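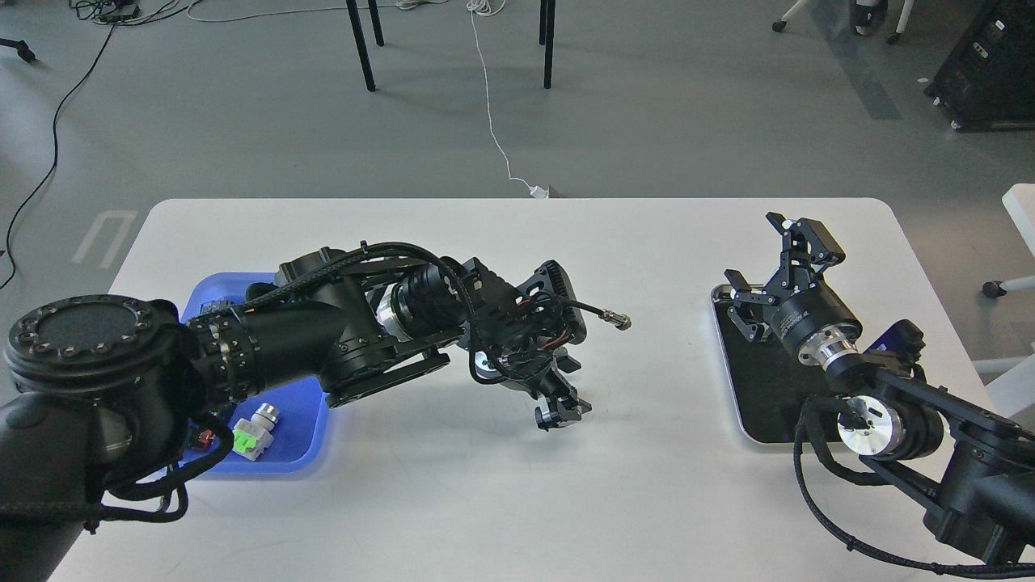 4.2 Comparing the two grippers

We began with the question that had been nagging at us since the early bench work, namely whether the Prekamo gripper would hold up as well as the Keane one once both were bolted to real arms and asked to do the same dull job over and over. Both are parallel grippers with two fingers, and on paper there is very little to choose between them. Day-to-day behaviour is another matter, and we were keen to give each a fair go.

Figure 5. The two-arm table, with the blue tray under the left arm and the black tray under the gripper of the right arm.

Each trial was a single pick from one tray and a single release into the other, with a small connector as the part. We ran 2566 trials in all, most of them through October, and swapped the grippers between arms at the halfway point so that neither one had the benefit of the better-behaved wrist. The Mokley controller settings were left alone throughout, apart from the closing force, which we had to lower a little for the Keane fingers – they have a firmer grip than we had expected, and we grew rather fond of them for it.

Of the full set, 199 trials ended in a dropped or badly seated part. Almost two thirds of these came from the Prekamo gripper, and they tended to bunch up when the part was lying close to the wall of the tray, where the fingers have less room to open. Cable drag at the wrist also played some part, and we come back to it in the section on the Sededeck mounts.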